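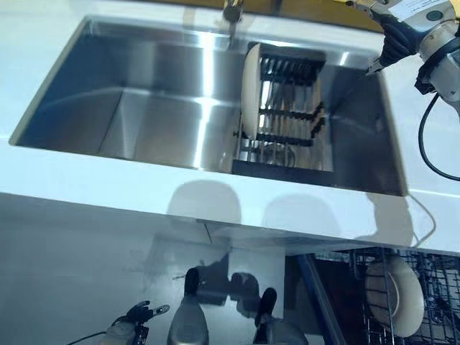

Water Use in Shared Student Kitchens
Project report by Rochelle Faulkner
Submitted 5 December 2024

Background

Getumton Hall has shared kitchens on every floor, and the residents wash their own dishes by hand. The hall pays one water bill for the whole building, so nobody sees what a single kitchen uses. I wanted to find out how much water goes into washing up, and whether a simple change in method would lower it.

An earlier class project at Pendorberg looked at showers and laundry but left kitchens out. Hsiao, who wrote that report, let me use the same log sheet with a few changes.

Method

I asked residents in five kitchens to write down each time they washed dishes. They noted the start and end time, the number of items, and whether the tap was left running or the sink was filled. To turn minutes into water, I ran each tap into a marked bucket and timed it. I did this at the flow people said they normally used, which was lower than fully open.

The log sheets stayed up for two weeks. In the second week I put a short note on each sheet asking people to fill the sink or a bowl for washing and to rinse everything together at the end.

Results

I collected 96 usable entries. Some sheets had missing end times and I left those out. Total use over the two weeks came to around 2000 liters.

In the first week most people washed under a running tap. In the second week more of them filled the sink, and the total for the week was 600 liters lower than the first. Part of that drop came from fewer washes being logged, so the saving per wash was smaller than the weekly totals suggest.

The longest washes were nearly all pans with dried food on them. Several people wrote that they let the tap run while scrubbing – one said it was just habit. Mugs and single plates were almost always washed under the tap in both weeks, even after the note went up.

Problems

The logs depended on people remembering to fill them in. Late-night washing is probably undercounted. I also measured cold flow only, and the hot taps in two of the kitchens ran noticeably slower.

Further work

A meter on one kitchen supply pipe would give better numbers than log sheets. The Hedport building has pipes that are easier to reach, and I have asked to run a trial there in May.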